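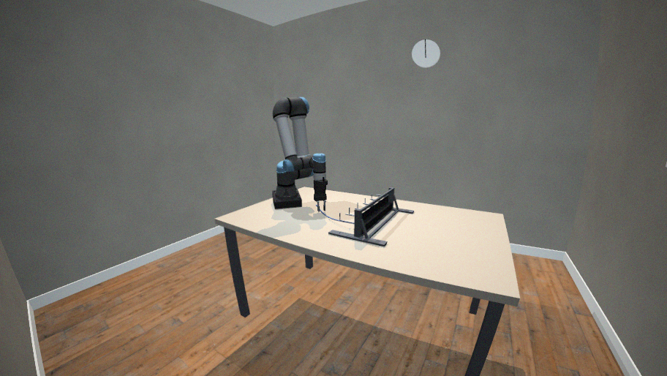 Dec 12, 2021

Long day with the cable task, so this will be a bit of a ramble before I forget which change did what. I finally got the whole thing going in the Candamer scene – arm on the big table, hook rack in the middle, cable strung between the gripper and the rack – and I'm feeling much better about the project than I was at the start of December.

The morning went on the planner. It kept picking elbow-up solutions with the wrist tucked back beside the shoulder, and then it had nowhere to go when the next waypoint was across the rack. I'd been blaming the inverse kinematics (I always blame the inverse kinematics!) but the seed was the trouble. I was feeding it the home pose every single time. Now it gets the last good solution, and the arm stays on the same branch for the whole path. I also gave the rack's feet their own collision shapes, because one big box around the lot was blocking perfectly sensible approaches between the hooks.

Then the cable. It's a chain of little capsules with a bend spring at each joint, and if the solver gets lazy it turns into a whip. I pushed it up to 400 substeps and the jitter settled right down, at the cost of my laptop sounding like a hair dryer. At 300 it was mostly fine but had a nasty twitch near the grip point, so 400 it is until I can borrow the better machine.

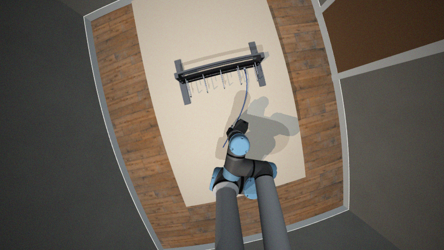

Page last changed: Dec 12, 2021

After lunch I moved on to the wrist view, which I'd been putting off. The overhead view is easy, you get the rack and the curve of the cable all in one go, but it's no use for the last little bit of the approach when the wrist is in the way. So the plan is 2 stages: overhead for the rough pose of the rack, then hand over to the wrist for the fine correction.

The handover was rotten at first. The hook detector (I'm calling it Forov, after nothing in particular) loved the shadows. A hook's shadow on the cream tabletop has the same bent outline as the hook itself, so it would report extra hooks lying flat on the table with enormous confidence. I tried fiddling with the threshold for ages and got nowhere. What helped was checking each detection against the rack pose from the first stage and throwing away anything sitting at table height. Ten lines of code, and I'd spent nearly 2 hours avoiding writing them.

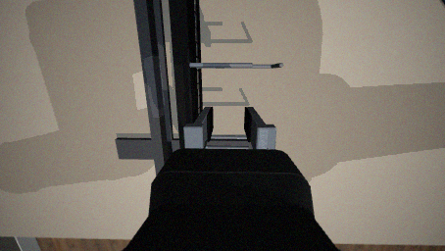 Wrist view, fingers open, with the hook shadows that fooled Forov.

I did wonder about just turning shadows off in the renderer. It would make the numbers look lovely, but then I'd have the same fight all over again on the real bench, so they stay in. If anything I want more of them. I've added light position to the randomizer, along with the colour of the tabletop, and I'll let it churn overnight.

Cable tracking from the wrist is in a funnier state. The blue is a gift against all that beige and grey, and a plain colour mask finds it most of the time,
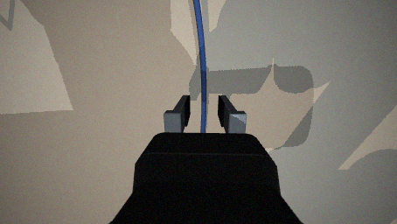 but the shade shifts a fair bit along its length, and my mask was dropping the darker stretch and deciding there were two cables. I widened the value range and left the hue alone, then joined up any pieces whose ends more or less line up. Crude, but the centreline comes out smooth enough to servo on. I'd like a proper spline fit with the bend limits from the simulator built in, and I think I've still got something half finished in the old Zapata folder that would do the job if I can bear to read my own code from back then.

Things left for tomorrow: log the joint speeds as well as the positions, stop the gripper command from firing twice when the state machine re-enters "approach", and rename the config files so I quit loading the Garkham one by mistake. It has a different gripper offset and I lost half an hour to it again today, muttering at a perfectly good planner.

Tea's gone cold and the fans are still roaring. Off to bed.

Search this diary
Enter keywords Go

Recent entries
Why my capsules keep exploding
Garkham config, again
Bend springs and a very slow laptop
Moving everything over to Candamer
Zapata notes, part 2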